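Home News Events Join Back issues Contact

Dishwashing gloves and the recycling bin

Stanthorpe residents have been putting rubber gloves in the mixed recycling, and the sorting plant at Mitham has asked us to pass on a note. Household gloves can't go in the blue carts. They catch on the rollers, and the line has to stop while a worker pulls them out. In September the plant took out 590 of them, nearly 400 from our side of the river.

Most kitchen gloves are natural latex or a synthetic such as nitrile or vinyl. None of these is accepted with bottles and tubs, even when the package carries a recycling mark. That mark is usually for the package only. Put worn gloves in the trash, tied inside a bag.

Gloves last longer with a little care. Rinse the outside before you take them off, turn the cuffs back, and hang them away from the window. Sunlight makes latex sticky and then brittle. If only one has split, keep the other. A left glove turned inside out fits the right hand well enough for scrubbing pots or cleaning a drain. Cuffs cut crosswise make wide rubber bands, good for seed packets and jar lids.
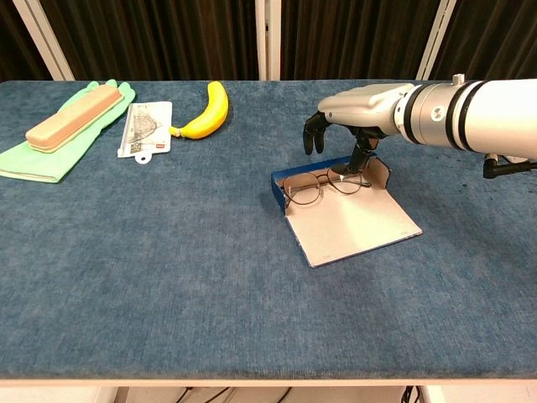

Kiều wrote to say that cutting up the cuffs is fine but that we left out the garden. She slips the fingers over the ends of bamboo canes so they don't poke anyone in the eye, and gets two summers out of them before they crack.

The Temari repair table will take clean single gloves in any size until the end of the month. Leave them in the box by the door. Please don't leave disposable ones, which come in boxes of 100 and are too thin to reuse.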